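The Culedcombe Fair, mostly on foot

I went to the Culedcombe Fair again in February. It was my fifth year in a row, if you count the one where I only stayed for lunch. I meant to write this up sooner, but I had a cold and then a deadline, so some of it comes from the notes I typed on my phone while standing in line.
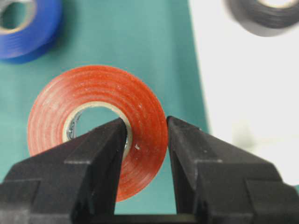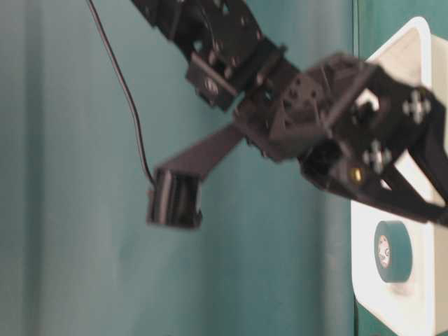 What does it cost to get in?

Adults pay $5 at the gate, and kids under six are free. Parking is separate and costs more than admission if you use the lot nearest the entrance. Bring cash for the parking. The gate takes cards.

I parked on the far side, behind the feed store, and walked. It took maybe ten minutes and the path was muddy for most of it. If you have a stroller I would pay for the close lot.

The layout has changed. The food stalls used to run in one long row from the gate to the livestock barn, so you smelled onions the entire way. Now they are in a square near the bandstand with picnic tables in the middle. I liked this better for eating and worse for everything else. The line for the fried dough crossed the line for the chili, and twice I got to the front of something I didn't want. Lerato Visser, who came with me, gave up and ate the sandwich she had brought from home.

I had the chili. It was fine. The cornbread that came with it was very good, a little burned at the edges, and I went back and bought a second piece on its own for two dollars. The cider was too sweet for me, but Lerato finished mine.

The livestock barn is still the main reason I go. There were fewer sheep than last year and a lot more goats. The winning pumpkin was in there too, left over from the fall show and kept going somehow, with a card that said it had weighed 1508 pounds when it was cut. It had sunk on one side. Kids were allowed to touch it, and most of them did.

We watched the goat judging from the second row of the bleachers. The judge explained each placing over the microphone, which they didn't do before, and I learned more in that half hour than in the previous four years. She talked a lot about feet. The goat I would have picked came next to last on account of its feet.

Danang Tjoa's band played the bandstand at two. I have seen them at the Ponholm harvest weekend and at the Clegg street party, and this was the best of the three. They have a new fiddle player. The sound was bad on the left side, near the generator, so go right if you can. They played for 50 minutes and did one encore, the slow one about the ferry, which I could have done without – people were cold and wanted something to move to.

The rides were the usual ones. Swings, a small wheel, the teacups, and a slide with burlap sacks. You buy a strip of tickets from a booth and each ride takes a different number, and the numbers are only posted at the ride. I ended up with a strip too short for the wheel and too long for the slide. I gave what I had left to a family behind me. I would like them to sell a wristband, the way Henedden does. Henedden is a smaller fair and they manage it.

The craft hall was heated, so it was packed. I bought a jar of pickled beets and a pair of wool socks. The quilts were hung higher than last time and you could see them over people's heads, which was a real improvement. My favorite was dark green with a border of small white birds. It got third place. I don't know enough about quilts to argue.

A few things for anyone going next year. The bathrooms by the craft hall are much better than the ones by the rides. Eat before noon or after three. There is nowhere to sit indoors except the bleachers, so if you are bringing someone who needs to rest, plan on watching a lot of goats. Wear boots.

We left when the lights came on along the midway, close to five. The walk back to the feed store was worse in the dusk – I stepped in a puddle up to the ankle and put the new socks on in the car. They are good socks. The beets I haven't opened yet.

I'm planning to do Ponholm again in the fall, and Lerato wants to try the one at Clegg if she can get the time off.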